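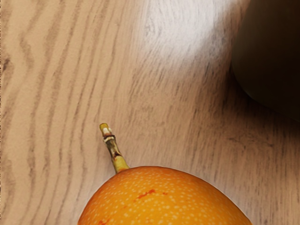
Ponthorpe Courthouse, Lindsay Street entrance and Courtroom 3
Public area safety checklist, with my comments
Walk-through: Monday, June 8, 2026

I did this one before the doors opened, then went back over the hallway once people were lined up, because a hallway with no one in it always looks great! Anything marked FIX needs a work order. WATCH means I'll look again next time.

OUTSIDE AND LOBBY

Front steps and handrail: OK
The loose bracket from January is tight now. I leaned on it pretty hard.

Wheelchair ramp clear: FIX
Trash bins parked at the bottom again. I moved them, but they need a real home (the side by the bike rack would work fine).

Metal detector tested: OK
Test piece picked up on all 10 passes, at ankle, waist and shoulder height. Log sheet initialed.

Bag X-ray, belt and curtains: WATCH
Works fine. One of the lead curtain strips is starting to tear near the top, and I'd like a spare on the shelf before it goes.

Weapons and phone signs posted: FIX
The phone sign still has the old rule on it. People read it, leave their phones in the car, then find out they could have kept them switched off in a pocket. They get pretty mad about it, and I don't blame them.

HALLWAY

Exit route clear: FIX
Bench outside Courtroom 3 sticks out into the path. It's okay on a quiet day. On a sentencing day, with two families and reporters with tripods, it's a squeeze. Please slide it down toward the water fountain.

Separate waiting rooms for families: WATCH
Both rooms unlocked and the lights work. The problem is that both doors open onto the same stretch of hall, so folks from opposite sides of a case can walk out nose to nose. For now, let one room go first and wait till they're seated. I'd love to see a door cut through to the back hall, but I know what that costs.

Restroom check: OK
Ceiling tiles in place, nothing tucked behind the towel boxes.

Fire extinguishers: OK
4 on this floor, all charged, all tagged.

COURTROOM 3

Duress buttons: FIX
Judge's bench and clerk's desk rang through right away. The witness stand button took 3 presses. That one goes to the top of the list, please, today if the electrician can get here.

Dudix alarm on the rear door: OK
Loud! It chirps twice when it resets, so don't let that worry you.

Gallery seats: WATCH
Back row wobbles a little at the aisle end. Nothing's broken, just screws that want a turn.

Defense table, loose items: OK
No glass, no metal water pitcher. Somebody swapped in paper cups, thank you.

Holding cell door and view window: OK
Lock catches on the first push now. It used to need a hip.

Custody elevator: WATCH
Stops a touch below floor level on our side, enough to trip a person in leg chains. The Judberg service office has it as ticket 542. I called again and they say a tech is coming.

NOTES FOR THE NEXT PERSON

Bring a flashlight for under the gallery benches, and wear shoes you can kneel in. The key to the back hall cabinet sticks, so pull it toward you a bit while you turn. Completed sheets go in the blue binder at the security desk, newest on top.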